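Why Do We Fold Cloth?
A guide for young readers from the Tustis Museum of Everyday Things

Every home has cloth in it. There are towels in the bathroom, sheets on the beds and napkins in the kitchen drawer. Most of these are folded before they are put away. Folding is such an ordinary task that people seldom stop to think about it. This page explains what happens when a piece of cloth is folded, and how you can learn to do it well.

What is cloth made of?

Cloth is made of threads. In a woven cloth, one set of threads runs up and down, and another set runs from side to side. The threads pass over and under each other, and this holds them together. A small towel may contain nearly 3000 threads.

Each thread is made of fibers, which are very fine hairs of cotton, wool or another material. Fibers bend easily, and so do threads. For this reason a cloth has no fixed shape of its own. A book set down on a table stays the shape of a book. A cloth set down on the same table may rise into a hump, fall over the edge or slide into a heap.

What do stripes show us?

Stripes are useful for anyone who wants to study how cloth behaves. When a striped cloth is spread flat, its stripes look straight. When the cloth is bunched up, the stripes curve along with it. By following a single stripe with your eyes, you can tell where the cloth rises and where it dips.

Dark stripes on a light cloth are the easiest to follow. Sunlight helps as well, as the high parts of a fold catch the light.
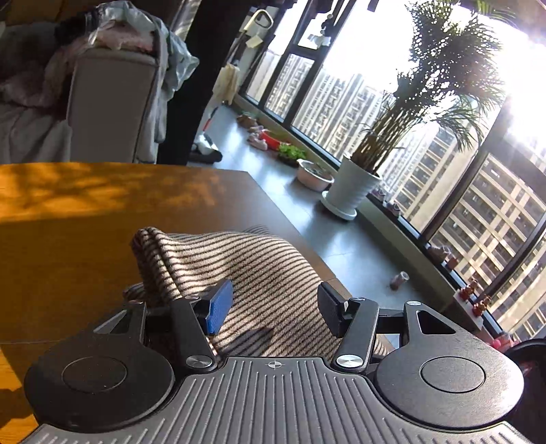

How to fold a small towel

You will need a towel and a table with a clear space on it. Ask a partner to join you if the towel is large.

Step 1. Lay the towel on the table and find its corners. Pull them gently outward until the towel is flat.

Step 2. Smooth the middle with your open hand. Work from the center toward the edges.

Step 3. Take hold of the two corners farthest from you. Bring them toward you and place them on the two nearest corners.

Step 4. Check the edges. If one layer sticks out past the other, lift it and set it down again.

Step 5. Fold the towel once more, from left to right. Press lightly along the fold.

Your towel now has four layers. It covers one quarter of the space it covered when it was flat, and it is four times as thick. The amount of cloth has not changed – only its shape.

Why are thick towels harder to fold?

Many towels are covered in tiny loops of thread. The loops soak up water, and they also make the towel soft and fuzzy. When a thick towel is folded, the outside layer has farther to travel around the bend than the inside layer. This is one reason the edges may not meet exactly. Soft waves may also remain on top. They can often be smoothed away with the palm of the hand.

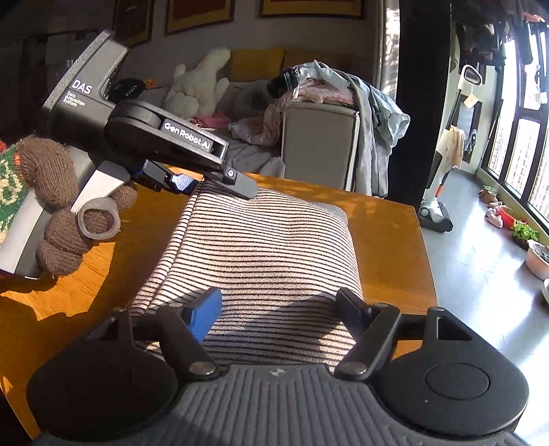
A folded striped cloth on a wooden table. Soft waves in the fabric bend the stripes across the middle.

Words to know

Fiber: a very fine hair of material, used to make thread.
Hem: an edge of cloth that has been turned over and sewn down so that it does not fray.
Crease: the line left in a cloth after it has been folded and pressed.

Try it at the museum

The Folding Table is open to visitors aged 5 to 15 during October. Two children may work at the table at one time, and each turn lasts 15 minutes. Younger visitors should be accompanied by an adult.

Text by Barış Erdem, Learning Department
Page last reviewed September 27, 2024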